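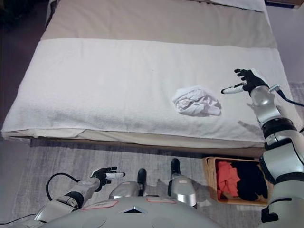 Norkham bedroom set: crumpled white cloth on a towel-covered bed.

Norkham laundry notes, README

1,097 stills, labeled by Malou Riis and Tarmo Mets in July. I would not call it a folding set. Most of it is cloth in heaps, and a heap tells you very little about what the cloth is.

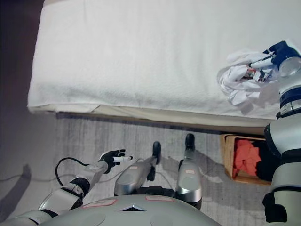
Labels are the weak spot. Malou wrote "shirt" where Tarmo wrote "towel," and almost 90 of those are still unsettled. The red-orange clothing in the wicker basket by the bed is tagged "clothes" and I'd leave it there. Guessing at garments in a pile is how the old Kemppainen list went bad.

Use "white cloth" if in doubt.

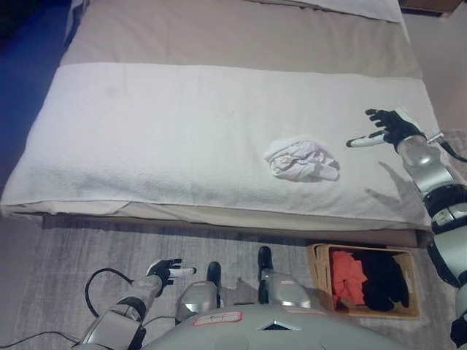

Known problems

White on white. Outlines drawn against the towel are generous. Check them before you trust any area figure.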